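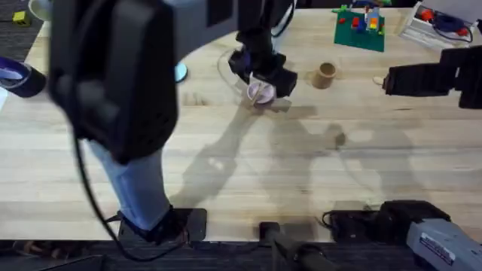 Maintained by Sławomir Zawadzka
Last revised: February

Irix Tabletop Kit: evaluation set and notes

This repository holds the recordings, config files and notes from our evaluation of the Irix Tabletop Kit, a two-arm package sold by Novard for bench work with small household objects. The kit is sold as hardware with a recording service on top. Both parts were evaluated. Opinions are the maintainer's.

Status

The set is complete and frozen. Fixes to labels and docs are still accepted. No new episodes will be added to this version. Anything recorded after the freeze goes into the Patton branch, which uses a different gripper profile and should not be mixed with this one.

What the kit is

The kit ships as two arms with parallel grippers, base plates, clamps, a fixed workspace camera, cabling and a license for the Irix recorder. A host computer is not included. We used a desktop machine already on site.

The arms are set up on opposite sides of a table and share the middle. Either arm can reach the center strip. Neither can reach the far corners on the opposite side without the elbow coming low over the work area, and the planner will refuse most of those poses.

The service part covers remote calibration, a task template library and one review pass over uploaded episodes. It is billed separately.

Tasks

There are 13 task templates in this set. All of them use light objects that one gripper can hold. The main groups are:

- cup transfer: grip a small cup, with or without something standing in it, and set it down at a target
- center handoff: one arm brings an object to the middle, the other takes it
- sorting: move small loose items into an open cup or bin
- brick work: remove or place single bricks on a Lego baseplate

Cup transfer has the most variation. Some episodes use a plain paper or cardboard cup, others a small plastic or pastel one, and in a subset the cup holds a thin wooden stick. The still at the top of this file comes from that subset: one gripper is closed on the lavender cup with the stick leaning out of it, the other is in from the right, and the short cardboard cup stands open on the table between them. The stick matters for the labels. An episode counts as a success only if the stick is still in the cup at the end. Operators were told this before recording.

Objects that are not part of the active task were left on the table on purpose. The bin of cables and the brick build stay near the far edge in many episodes. Anyone training a detector on this set should expect that clutter.

Contents

- episodes/ : one folder per episode, with video, joint states and gripper width
- labels/ : task name, outcome, operator code, notes
- calib/ : camera and base calibration per session
- config/ : recorder and gripper profiles as shipped, plus our edits
- docs/ : setup notes, clamp positions, known faults

The set has nearly 2000 episodes. Video and joint states are both stored at 30 frames per second. Gripper width is logged with the joint states and shares their timestamps.

Setup notes

The table is a wood butcher-block top. The clamps hold well on it, but the pads left light marks, and we put card under them from the second session on. Tighten the clamp handle by hand only.

Route the arm cables before the base is tightened. A cable hanging from the upper link will swing into the camera view during wide moves, and it can drag across the near side of the table. Novard's manual shows a clip at the elbow. The clip was not in our box. We asked, and three were sent.

Calibration takes one person a short morning if the table has not been moved. If it has, the base offsets need to be redone as well. The remote calibration service did this well on two occasions and was slow on a third.

Assessment

Gripper control is the best part of the kit. Thin-walled cups can be held without crushing if the force limit is lowered from the shipped value. Our value is in config/gripper_soft.

The recorder is stable. It dropped frames only when the host disk was close to full, and it wrote a clear warning when it did.

The handoff template is weak. It assumes both grippers approach level, and with small objects the fingers meet before the object is secure. We replaced it with our own, included here under config/handoff_b.

The review pass caught mislabeled outcomes but did not catch swapped task names. Check those yourself.

Price is in line with the Yang bench package. The Yang unit has a better cable layout and a worse recorder. For recording work we would buy the Irix again. For a fixed sorting job we would not.

Known issues

- Overhead light gives soft arm shadows across the middle of the table. They move with the arms and confuse simple background subtraction.
- The operator's legs and shoes are visible in part of the set. Faces are not recorded.
- The arm link can fill much of the left side of the view and hide objects behind it. Object visibility is not labeled.
- Small pale items on the pale wood have low contrast. Outcome labels for sorting episodes were checked by hand for this reason.
- Session notes before the first recalibration use the old clamp names. A lookup table is in docs/.

Use and limits

Intended for testing imitation pipelines and for comparing kits. It covers one table, one camera position and one lighting setup, so results should not be taken as evidence of general performance. Do not use it to rate operators.

Bug reports should include the episode folder name and the recorder version.

Related

Patton branch: gripper profile notes
Yang bench package: setup log
Irix recorder: export format
Clamp and base plate positions, revised
Handoff template B: change list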